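Cómo se compara una pinza con otra

Una pinza es la mano de un brazo robótico. En el taller de Hostness se prueban dos modelos, Lema y Pulix.

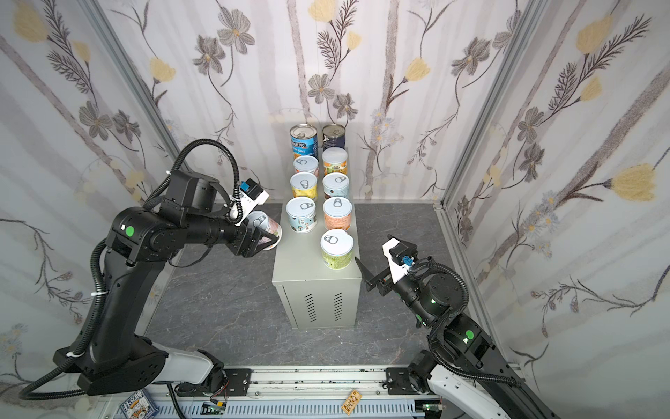 Para que la prueba sea justa, las dos pinzas reciben la misma tarea: coger una lata, levantarla y dejarla en otro sitio. Cada una hace 27 intentos. Se anotan los fallos y el tiempo.

Una lata es lisa y redonda. Si los dedos aprietan poco, resbala — si aprietan demasiado, se abolla. El controlador, que es el ordenador del brazo, decide cuánta fuerza se aplica.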